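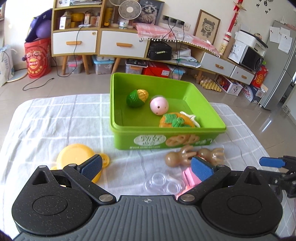 Toy octopus and yellow plate on the white tablecloth, a pink toy piece between the blue pads.

The toy library opens again, and a word on lost pieces

Dear families,

The Undivano toy library opens again on Sunday, September 2, 2018, at ten in the morning, in the same room as before, 27 Huamán Street, second door after the bakery. We close at one. After this first day we go back to the usual hours, and they are printed at the end of this item.

First I want to thank everyone who brought the toys back before the summer break. We asked for this in the June newsletter and most of you did it. Nine families still have something at home. I have written to each of them and I will not put names here. If you are one of the nine, please come with the toy even if it is broken or if half of it is missing. We would like to know what happened to it, and you will not be scolded. My own daughter returned a puzzle last year with a tooth mark in the giraffe.

Now to the subject I have promised to write about since February, the lost pieces.

Many parents believe that a toy with a missing piece is finished, and they feel ashamed to return it. Some of them even buy the same toy new and bring us this one. It is very kind, but please do not do it. It costs you money, and often the old toy can still be lent. A farm set without a cow is a farm set. A tea set with three cups can be borrowed by a child who has two friends. Only with puzzles and with some board games it is a real problem, and for these we now keep a separate shelf, with a note on the box that says which piece is gone. You would be surprised how quickly these boxes are borrowed. Older children like to draw the missing puzzle piece on cardboard and cut it out, and we have by now several puzzles where the sky has one square of a very different blue.

What does make our work difficult is when a piece is missing and we do not know it. Then the next family opens the box at home, the child looks for the piece, the parents look under the sofa, and everyone thinks they lost it themselves. So I ask you for one thing: when you pack the toy at home, compare it with the card in the lid. If something is not there, write it on the card with a pencil. You do not need to explain. We erase it when the piece comes back, and pieces do come back, sometimes after one year, in the pocket of a winter coat.

The pretend food and kitchen toys are the hardest. They are all plates, lids and small cups, they look alike, and children mix them with what they have at home. That is how children play and I would not want to stop it. But we receive back many things which were never ours. There is a box on the windowsill for these foreign pieces. Please look in it when you pass. Since spring there is a very nice small wooden horse inside, and somebody must be missing it.

We also changed the cards themselves. Until now they had only a list of words, such as "pan, small" or "animal, sea", and I admit that these words were mine and not always clear. A mother from the Zustgate buildings told me she searched a whole evening for a "lit" before she understood that I had meant "lid". The new cards have a little drawing of each piece beside the word. Our catalogue has 107 sets and the drawings are ready for 90 of them. The rest will follow in the autumn. If you can draw a simple train with a pen, you are welcome to tell me so at the desk.

About washing

This question came many times, so here is the answer in one place.

Hard plastic toys: warm water, a drop of dish soap, an old toothbrush for the corners. Rinse well and let them dry on a towel overnight before you put them in the box. If they go in the box wet, the cardboard becomes soft and it smells.

Soft rubbery animals: wash only the outside. If the animal has a hole for squeezing, press out the air and keep the hole above the water. When water stays inside, it turns black after some weeks and we have to throw the animal away. We lost two good ducks this way.

Wooden toys: a damp cloth only. Please do not put them in the dishwasher, also not on the short program.

Cloth books and dolls: look at the label. If there is no label, wash by hand in cold water and dry them flat - not on the radiator, the filling makes lumps.

Toys with batteries: take the batteries out before you return the toy. You can keep them or bring them, but they should not travel inside.

If your child was sick while you had the toy, tell us at the desk and we put it aside for a few days. This is no trouble.

About the loan time

The loan time is still three weeks and you can extend it once. A few of you asked for a longer time for the big construction sets, and I think you are right, because a child needs the first week only to find out what can be built. From this month the construction sets can stay with you five weeks. They cannot be extended then. The box is heavy, so bring a strong bag, or a stroller if the child agrees to walk.

You may borrow two toys per child. Baby toys count as one toy per bag, no matter how many rattles are in it.

Something new on the shelf

We bought one new game over the summer, Hustitz. It is a quiet game for two to four players, from six years on, with colored stones that are laid in a row and taken away again. The instructions are long, but the game is not. I tried it with my nephew and he beat me from the second round on, so I can say that adults will not be bored. There is only one copy, and there will be a waiting list at the desk. Please write your name so that I can read it.

We also have a second doctor's case now, given by a family who moved away in July. The old one was never on the shelf for longer than an hour and there were tears, I remember some of them well.

What we could use

We do not need more stuffed animals. I know that it is hard to hear, and many of them are lovely, but they are difficult to clean and the shelf is full to the ceiling. What we could use are these things:

Wooden train tracks, also single pieces, also scratched
Large puzzles with few pieces, for children of two and three years
Dolls' clothes with buttons or snaps
Solid cardboard boxes with a lid, the size of a shoe box or bigger
Clear bags with a zipper, for the small parts

Please bring them during opening hours and do not leave them in front of the door. In May it rained on a bag of books, and we could save only the top one, which was about insects.

The table for trying out

The low table by the window stays. On it the children can try a toy before they decide, and parents can sit down for a moment. One request: when you go, put what was tried out back in its own box. If you are not sure which box, ask, or leave it on the table. It is easier for us to sort a table than to search through all the boxes later for one fork.

Brothers and sisters who are too old for the toys are also welcome to sit there. We put some comics.

Opening hours from September

Tuesday, three to six in the afternoon
First Sunday of the month, ten to one

The yearly card costs the same as last year and is valid for the whole family. Grandparents can use it too, they only have to say the family name. If you lost the card, I make you a new one at the desk.

For questions you find me there on Tuesdays. By telephone I am harder to reach, and I ask your patience if I call back only in the evening.

With friendly greetings,
Percy Bermúdez
Undivano toy library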